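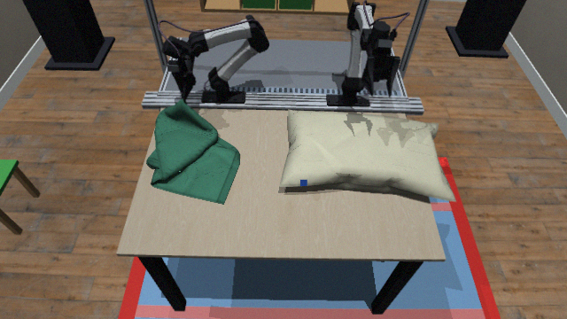 Now for the pillowcase job, and a bit of a sorry tale, I'm afraid! Hendrik Dekker set the Komside simulation going on Monday evening, all 158 runs of it, and went home quite happy. By morning 7 of them had ended with the two arms knocking elbows over the pillow – and the collision stop, bless it, had never tripped.

The fault was in a settings file left over from the Rorero trials, which had the stop switched off for the left arm. Hendrik has put that right and is repeating the failed runs this week. Until he's done, please don't load the Cao build onto the real arms, however tempting it looks.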